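Trunis -- village hall bookings and noticeboard list

README, last touched in May

Hello! I started Trunis as a way of getting forty-odd years of the Drindach village noticeboard out of shoeboxes and into something you can search. It's a plain text collection of notices: jumble sales, lost cats, whist drives, a long and bitter row over the car park. I typed up most of it in the evenings, so expect the odd slip.

What you get

There are 81 files in the notices folder, one for each envelope as I found it. I kept the envelopes as they were, even the one that mixes Christmas fairs with drain repairs, as I couldn't bear to break up somebody's filing. The places folder has a short list of spellings, and you'll want it, because Gendness turns up as Genness, Gendnes and (once, in lovely green ink) Jendness. 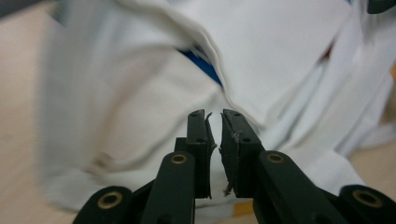

Dates were the worst of it. Plenty of notices say "next month" or "after harvest" and leave it there. Where I could work out the year from another notice I put it in square brackets, and 19 files have no year at all. Please don't guess for me -- if you find a date, send me the notice that proves it and I'll happily add it.

Phone numbers and home addresses are gone. Shop names stay in, so you can still follow the Llewellyn bakery moving up the street and back down again, which is my favourite thing in here!

Using it

Every file is UTF-8 with a blank line between notices. Lines are wrapped at 80 characters, apart from the price lists, which went horribly wrong when I tried. Version 2 fixed the pound signs, so if yours look like little boxes you've got the old copy.
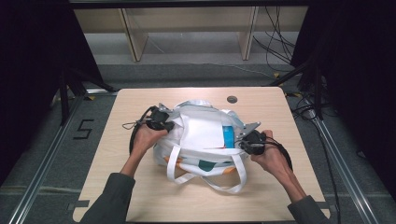

Can I use the notices in a local history booklet?
Please do. Put the name Trunis somewhere in the back and keep the original spellings if you quote a notice in full.

Still to do

The whist scores, the Gendness ferry timetables, and a proper index of lost cats.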